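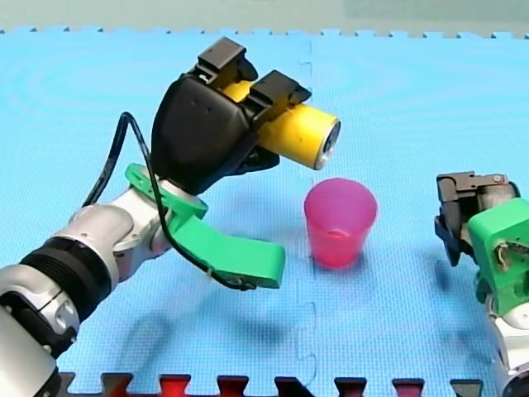
August, on break, then later at home

Writing this on break with one hand, sandwich in the other. Left arm had the yellow can again this morning. Blue mat, pink cup in the middle, right arm parked off to the side with its gripper empty doing nothing, which is how I felt too. Pick, tilt, cup. Pick, tilt, cup. I now know that can better than I know some of my cousins.

Okay so where things are at. Vokness wants both arms on the returns bench by the end of the month. The real bench, with real returns coming down the chute from Galindo. Until then it's the mat. I log every try. Good, drop, bad grip, other. Yesterday 290 tries, 210 good. Citlali says that's fine for where we are. I did the subtraction and it's 80 drops and bad grips and others, and on the old bench if I dropped 80 things in a shift I'd be having a talk with somebody.

But that's the wrong way to look at it, she says. She might be right. She was on returns eleven years before they gave her the arms and she doesn't say things just to be nice.

Break over.

Home now. Feet hurt less than they used to, have to give it that. On the old job I walked all day, chute to bench to cage and back, and lifted, and my wrist was shot by lunch. Haven't worn the brace in weeks. I sit now. My eyes are what's tired. And my neck, from leaning in to see if a finger really closed or just sort of closed.

What I miss is dumb stuff. Talking, mostly. Four of us on the bench used to yell over the belt all day, who was selling a car, whose kid got suspended. Now it's two of us in the side room and you can't talk during a run becuase you lose your place in the log. I lost it once today and had to go back through and guess and then fess up to Citlali that I guessed. She made me throw out the whole batch. Fair. Still mad.

Dorura came up again at the afternoon meeting. That's the new scheduling thing, goes in the same time as the arms. It picks who goes where based on what the arms can't do that day. So if they choke on soft bags, soft bags come to people. Asked if we'd know the night before or find out at the door. Guy said "that's being worked through." Wrote that down word for word. At Londwood they got theirs in the spring and my neighbor's brother says he finds out at the door. He quit packing a lunch because he never knows which break he gets.

Asked about pay grade too. Logging isn't the same grade as bench, it's supposed to be higher, but I've been on it since June at the bench rate. Got told to send an email. Sent the email. Put 607 in the subject line, that's the form number, so they can't say they didn't know what it was about.

Good thing from today, so this isn't all griping. I moved the start spot for the can over a little, just a hunch from how I used to grab tall stuff off the belt, never from dead center. Drops went down for the rest of that batch. Citlali came over and watched a bunch in a row with her arms folded and then wrote it on the board with my name next to it. My name on the board! Eleven years of her on returns and however many of me, and that's stuff nobody ever asked us for before. So that felt good. Also thought, driving home, well there it goes, now the arm knows it too. Felt both. Don't know what to do with that.

Didn't tell Mom about the scheduling. She'll just worry and call my aunt.

Tomorrow: ask about the email. Bring the cushion for the chair. Ask if we can have the radio on low between runs. Get gas befor work, not after, light's been on since the bridge.

Going to bed.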